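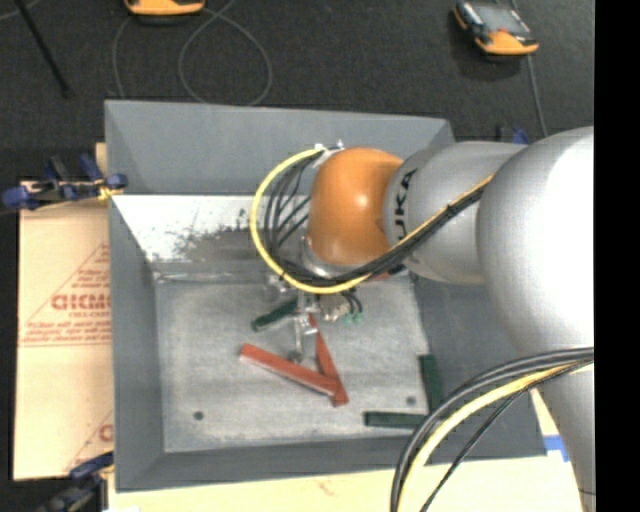
Wie viele Versuche braucht man, bis ein gelernter Greifplaner beim Bin Picking brauchbar wird?

Bei uns waren es 2000 Griffe mit Ralatano als Startnetz, danach wurde die Kurve flach. Ohne Vortraining würde ich deutlich mehr einplanen.

greifling
Zahlen bitte. Was heißt "flach"? Und welche Teile?

onico_nutzer
Stangen, rot und grün, wenige auf einmal in einer Metallkiste. Letzte 662 Griffe als Testblock, da 11 Fehlgriffe. Training lief komplett am echten Arm, keine Simulation.

greifling
11 von 662 ist gut. Aber wenige Stangen = kaum Verdeckung. Interessant wirds doch erst wenn die Kiste voll ist. Würde das so nicht "Bin Picking" nennen, sorry

onico_nutzer
Seh ich anders. Zwei Stangen die sich am Ende berühren reichen schon, da schiebt der Finger gern die falsche mit. Und an der Wand ist es eh am schlimmsten, kaum Platz für den Greifer

kabelsalat77
+1 zur Wand. Wir hatten mit Fakir genau das Problem, hat Griffe am Rand einfach zu hoch bewertet. Kollisionsprüfung davor geschaltet, dann gings. Wie habt ihr das gelöst?

onico_nutzer
Gar nicht gelöst. Schräge Wände helfen etwas, Rest lernt das Netz über Misserfolge. Dauert halt

greifling
Also doch nicht flach bei 2000, sondern nur in der Mitte flach. Bitte mal getrennt auswerten, Rand / Mitte. Ein Mittelwert sagt da nix

kabelsalat77
naja. Im Gesside Datensatz wird auch nicht getrennt, trotzdem zitiert ihn jeder

greifling
machts nicht besser

onico_nutzer
Ok Punkt für dich. Logs hab ich noch, Griffposition ist mit drin. Auswertung kommt, muss aber erst die Koordinaten umrechen, Kiste wurde im August einmal neu eingespannt

kabelsalat77
bitte dann auch nach Farbe, falls die Kamera bei grün schwächelt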